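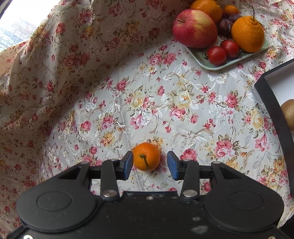
Prorkholm Community Center Extends Fruit Table Program

3 May 2024

The Prorkholm Community Center will continue its weekly fruit table through the end of the year, the center's board announced this week. The program, which began in January as a trial in the main dining room, provides fresh fruit at no charge to anyone attending the midday meal.

Under the extended arrangement, fruit will be set out on each of the dining room's seven tables before guests are seated. Mandarins and apples will remain the standard offering during the cooler months. Pears, plums and other fruit will be added as they become available from growers in the Standstead area.

"The dining room serves people who live alone, people who work nearby and families with small children," said Brian Massawe, director of the center. "We asked them what they wanted to see on the table, and fruit was the most frequent answer by a wide margin. The board was satisfied that the trial had met its purpose."

According to the center's report on the trial, 57 guests completed a written survey at the end of the first period. Most respondents said they ate fruit at the center on every visit. Several asked for smaller pieces that could be peeled by hand at the table, and the kitchen increased its order of mandarins in response. Others asked that fruit be placed within reach of every seat, including places used by guests in wheelchairs.

The center has also replaced its paper table coverings with washable cloths. The change was made at the request of guests, who described the former coverings as easily torn. Flowered patterns were selected after samples were displayed in the entrance hall. The cloths are laundered on site and changed after each meal service.

Waltraud Harms, who supervises the kitchen, said the fruit is washed and sorted on the morning of each service. Whole fruit is placed on plates, and sliced fruit is prepared on request for guests who have difficulty peeling or biting. Fruit that is not taken is used in the kitchen the following day, mainly in compotes and baked dishes.

"Apples keep well and give us no difficulty," Harms said. "Mandarins need to be looked over more carefully, especially toward the end of the season. We would ask guests to take what they would like to eat and to leave the rest on the plate for their neighbors."

Funding for the extension comes from a grant of $3000 awarded by the Ruppert Fund, which supports food and nutrition projects in the district. The grant covers the purchase of fruit, additional plates and a second set of tablecloths. Staff costs will continue to be met from the center's regular budget.

The midday meal is open to all residents of Prorkholm and Jokevstead. The dining room seats 70, and reservations are recommended for groups. Guests with food allergies, including allergies to citrus, should inform staff on arrival so that a suitable place can be arranged. Containers for taking fruit home are not provided.

The board also approved a request to offer the fruit table during the afternoon reading hour for children, beginning next month. Children must be accompanied by an adult. Knives will not be available in the reading room, and apples served there will be sliced in advance by kitchen staff.

A further report on the program will be presented to the board in January. Written comments may be left at the front desk during opening hours.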